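I bought a used concrete mixer in April, a Voton, from a man who described it as "lightly seasoned." It had 4 inches of old mix baked into the drum. I spent two evenings inside it with a hammer and a flashlight, thinking about my choices.

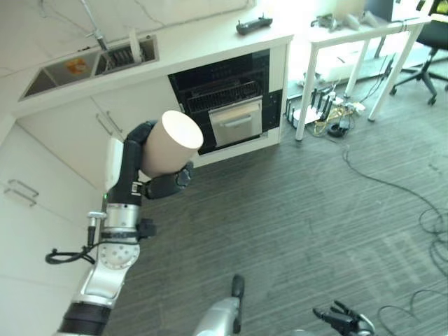
Cadi Jarman: You should've walked away. Get a Sqalli and rinse it with gravel and water after every single batch.

Fair enough, Cadi. I did price the Sqalli, and for that money I could hire somebody with a truck and watch from a chair.

The Voton runs, anyway. It sounds like a bus full of silverware, but it turned out 13 batches for the shed pad and only tripped the breaker on the ones I was proud of. 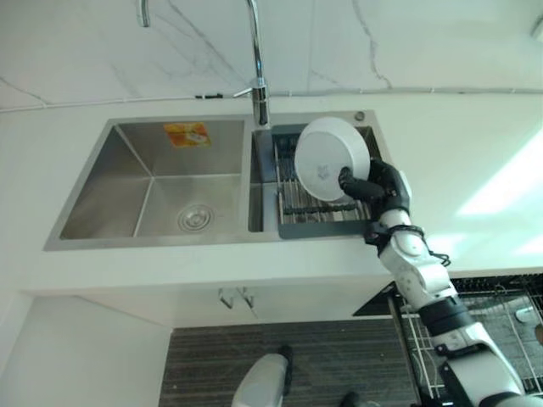

White bowl over the right-hand basin.

My mistake was water. The bag gives you a number and I treated it as an opening offer. Soupy concrete pours beautifully and then cracks like a pie crust, so I've got a corner to break out and redo. 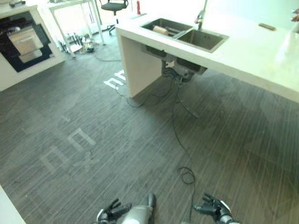

Striped carpet by the island.

Next up is a new drive belt, if Julon ever ships it.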